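Talking Seconds With Meinir Hopkin

Posted Dec 21, 2020

I had been trying to get Meinir Hopkin on the phone since the leaves came down, and when she finally picked up she was halfway through a bowl of soup and told me to start without her. So I did! I read her my first question, she chewed, and then she said, "No, that's the wrong question, ask me about the table legs."

I should back up. Meinir runs Gazi, the secondhand furniture shop at the bottom of the hill in Wasetdale, and if you have ever bought a dresser in this town there's a fair chance she carried one end of it. She has been doing it for 18 years. I bought my kitchen table from her back when I had no idea what I was doing (I asked if it came in gray), and ever since then I've wanted to sit her down and make her tell me how to buy used furniture properly. Sitting down wasn't in the cards this winter, so the phone it was.

Okay. Table legs.

"People look at the top," she said. "They run their hand over the top and they say ooh. The top is the easy part, I can fix a top on my lunch break. Get down on the floor and look at where the leg meets the rest of it. If it wobbles there, somebody has probably already tried to fix it, and they probably did it with the wrong glue."

I asked what the wrong glue was and she laughed for quite a long time. Apparently it is whatever was in the drawer. She's seen hot glue and construction adhesive, and once a chair held together with what she is almost sure was pancake batter. The trouble with a bad glue job is that you have to get all the old stuff out before new glue will hold, and on a chair with four legs and a bunch of stretchers that can eat a whole weekend. "A loose joint that's never been touched, I'm happy to see that. I'll pay more for that than for one somebody fixed."

She does not care about scratches. I want to put that in big letters for my husband, who once talked me out of a gorgeous sideboard over a scratch you could cover with a coaster. Water rings don't bother her either, the white kind anyway. White rings are sitting up in the finish and most of them will come out. Black ones have gone down into the wood, and those she prices differently.

What about smell?

"Oh, smell's everything," she said. "Open the drawer and put your whole face in." Musty she can live with. She pulls the drawers out and leaves them in the sun for a few days if there's any sun to be had, and if that doesn't do it she wipes the insides down and puts a coat of shellac on them. Cigarette smoke is harder. Mouse is the one she walks away from, and she has walked away from some beautiful things on account of mouse, including a walnut secretary desk that she still brings up the way other people bring up an old boyfriend.

I wanted to know where it all comes from. I had pictured estate sales, and there's some of that, but a lot of it is just people calling her up. Her cousin Delwyn Cosgrove does the driving and the two of them go out with the van and a stack of blankets. This year the calls went crazy. Everybody was stuck at home looking at their own stuff, she said, and half of them wanted it gone and the other half wanted a desk. She sold 48 desks between spring and Thanksgiving. "I didn't have 48 desks! I was selling things that weren't desks. I sold a lady a washstand and she was thrilled."

The most expensive thing she's ever sold was a dining set that went for $3,000, and she didn't enjoy it. The couple kept calling her afterward with worries. Her favorite sales are the $20 ones - a stool, a little shelf, something a kid can carry out to the car on their own. I told her that my first purchase as a grown-up was a $20 nightstand with one knob missing and she asked me which knob, and I knew, and she said, "See, you know it. You wouldn't know it if it had both."

We got onto finishes and I'm going to be straight with you, I lost the thread for a while. What I wrote down was: don't strip anything until you've cleaned it. Meinir says most of the stuff that comes in looking black and awful is only dirty, decades of polish with dust stuck in it, and you can get a surprising amount off with a rag, some mineral spirits, and patience. Test it someplace that doesn't show first. Open a window. She gets truly upset about people sanding down a nice old finish because they saw it done on TV. "And then they call me and say it's gone blotchy. Well, yes."

And paint? I braced myself, because I have painted a thing or two. She was nicer about it than I expected. If it's pine and it's been banged up and you'll use it every day if it's yellow, paint it yellow. She just wants you to look at what's under there before you decide.

Does she haggle? She does, but she'd like you to be a person about it. Say hello, ask what it is, then ask if there's any room on the price. What she can't stand is when somebody stands there pointing out flaws. She knows the flaws, she wrote them on the tag.

She's closing up for a couple of weeks in January to redo the floor in the back, so if you've got your eye on something, go soon. Call ahead, wear your mask, and bring your measurements. Bring the measurements of your doorway too, and your stairs if they've got a turn in them. Delwyn asked me to pass that one along and I could hear him shouting it from across the shop.

I hung up and went and got on the floor under my own kitchen table with a flashlight. One joint is loose and as far as I can tell no one has ever touched it. I'm weirdly proud!

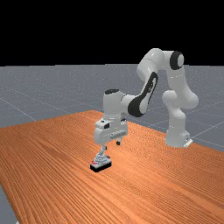 Tyyne Pitkänen: I'd argue with her a little about the white rings. I've had two that wouldn't budge with anything I tried, and I ended up redoing the finish on the whole top. She's dead right about mouse, though. I kept a blanket chest for years thinking it would air out, and every damp summer it came right back.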